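Renting out the upstairs flat: who pays for laundry?

Posted in Small Landlords, by Inês Veloso

I'm putting the upstairs flat of my house up for rent in March. It's one bedroom with its own entrance, but the water and electric are on the same meters as mine. The laundry room is downstairs and both households would use it. Do I put a flat monthly amount in the lease, or try to work out what the tenant uses? I was thinking of adding 30 a month. My last two water bills were 253 each with only my family here, and I don't want to argue over every load.

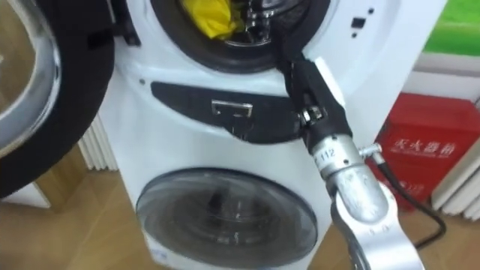 The lease form I bought has one line for utilities and nothing about shared rooms. I would like the rules in writing before anyone moves in, including hours, because my bedroom is next to the laundry room. The washer has the small second compartment under the main drum, so in theory two people could have clothes in it at once, and I don't know if I should allow that or say one household at a time.

3 replies

Lurdes Mendes

Put a flat amount in the lease and call it a utilities charge. Don't call it a laundry fee. Some places treat a per-load charge differently from rent, so check with your local housing office before you sign anything. I rent out a unit on Makholm Street and went through this two years ago.

What I have in the lease:

Hours. 8 a.m. to 9 p.m., no exceptions for weekends.

Access. The tenant has a key to the laundry room only – the door to my kitchen stays locked.

Machines. One household at a time, clothes out within an hour of the end of the cycle.
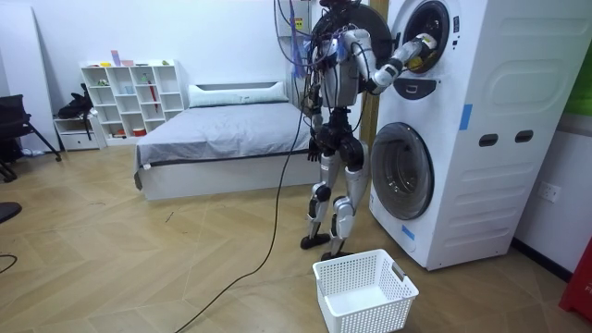

Repairs. I pay for normal wear. The tenant pays if the damage is from misuse, and the lease says what misuse means.

Look at the charge again at renewal. Mine started too low.

Rebelo

just include it in the rent, way easier

Alirer

Agree with Lurdes on the hours. A submeter for the flat would settle the rest of the water, but it won't help with a shared laundry room. Ask your insurance company too – mine wanted to know about the second household.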